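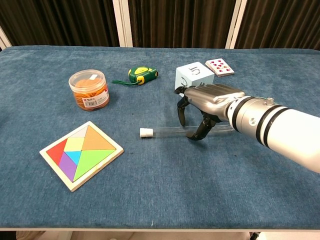
Test tube and foam cube on the table.

When Ionuț Onu joined Dellton, the sales people kept their customers in spreadsheets, and every person had his own. "I asked for the list of customers and I received 16 files," he says. "In some of them the same company was written in three ways."

Onu is responsible for the CRM at Dellton, a distributor of laboratory supplies with 85 employees. In June the company moved to Bekatance, which it runs on its own server. The installation took 2 days. Cleaning the data took much longer, and he would plan it differently now.

"We wanted to import everything, also the contacts from which we had no answer in years. This was my mistake. After one week the sales team was complaining that the search gives them too many results, and they were right."

The duplicates were merged by hand, customer by customer. Onu did a large part of it himself in the evenings. He had tested a tool for automatic merging, but it joined two branches of Gruria that have different delivery addresses and different prices, so he stopped it.

The customization was made together with Deschamps, a small implementation partner. They added a field for the calibration date, changed the layout of the quote, and connected the mailbox of the service department. Onu asked that every change is first tried on a copy of the system. "They were not very happy, it makes the work slower. But two times we found an error there, and the customers did not see it."

Today the team sends up to 200 quotes in a month from the system. Reports are still a weak point. The standard ones show the sales by person, while the management wants them by product group, and for this Onu exports the numbers and prepares a table.

What would he say to a company that starts now? "Sit one day next to the person who answers the phone. I did this only in the third month, and after it I removed half of the required fields."

The next step is a mobile version for the service technicians. The contract for it is not signed yet.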